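Section 7. Posting a book review on Velley

Velley will tell you this takes a minute. Allow longer the first time, mostly for the genre menu.

1. Open the book's page and choose Write a Review. Check the edition. The search likes to offer the large-print one first.

2. Pick a star rating. Half stars show on your screen but are rounded up on the public page, so a 3.5 becomes a 4. Make of that what you will.

3. Choose up to 7 genre tags. "Cozy" and "Mystery" are separate tags, and picking one does not add the other, whatever the pop-up claims.

4. Type your review. The minimum is 100 characters. Drafts are supposed to save themselves. I would keep a copy in another file.

Caution: The Spoiler switch hides whole paragraphs only. If you name the killer in the middle of a paragraph, mark all of it.

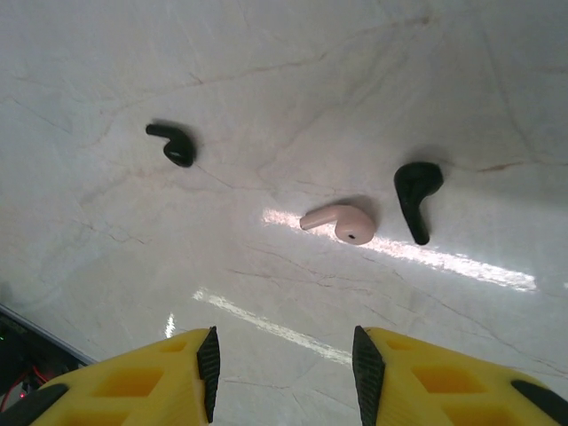
5. For an audiobook, switch Format to Audio and enter the narrator's name by hand. The suggested names are often wrong. Evanthia Spanos was offered to me for a book read by Sang Đoàn.

6. Press Post. The "instant" posting can take 12 hours.

Note: "Helpful" votes are said to move a review up the page. I have seen no sign of it.

To edit a posted review, see Section 8.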